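So the grasp planner works now, mostly! I spent a good chunk of January convinced my network was the problem, and it was the timestamps the whole time. The gripper width log was running 6 frames behind the video, so every clip taught the model to close its fingers a little late (and then I yelled at the model for closing its fingers a little late).

Eduardo Tavares spotted it. He was poking through Abera, our replay tool, and asked why the plotted width was still wide open when the fingers were clearly shut. Oof. I rewrote the sync step that same night and reran all 201 clips through it, which took 3 hours and a lot of toast.

Next up is flatware, and I'm a bit scared of it. Forks are shiny, they're thin, and the depth estimate goes to mush on the highlights.

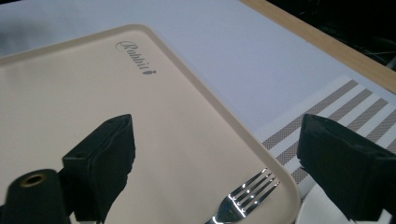
My plan is to quit trusting depth near metal and lean on the color view for the last bit of the approach. I've got a branch for it called Bavotau, which doesn't compile yet. I still need to fix the config loader too, so that's tonight!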